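How do you store toy vegetables so they stay together?
Asked August 2023

Ours end up under the couch. Bags get tipped out and forgotten. Any ideas?

2 answers

Ghazal Taheri
A round tub with no lid. Kids can see what's in it and drop things back in themselves. Ours lives on the table - the long pieces just poke out the top.
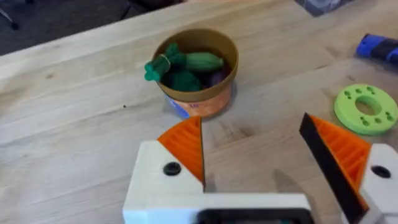 Veggie tub with the orange label, green ring beside it

Otden24
Shoebox. Write VEG on the end in marker. Had ours 2 years, only replaced it once.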